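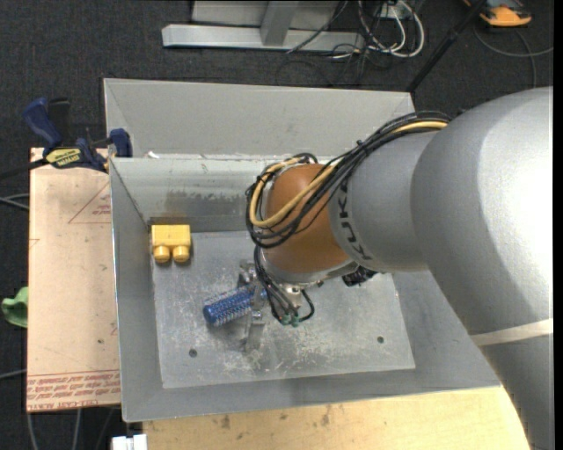

1 min read

The Mendham cell is a bin-picking station at the Zatden workshop, built around a KUKA robot arm and an open metal bin. Test objects, such as a blue bristled brush, are grasped with a metallic gripper.

Setup

The bin is fixed before the arm is calibrated. An IRWIN bar clamp grips its side together with the corner of a tan board. Cables are looped around the wrist joint -- too little slack and the connectors at the tool work free.

Maintenance

Gripper fingers are checked every 28 days and the cable bundle every 12 weeks. Scuffs on the bin floor are left alone. The grey plate was last replaced in October.

See also: Plondorden cell

2 shares | 2 comments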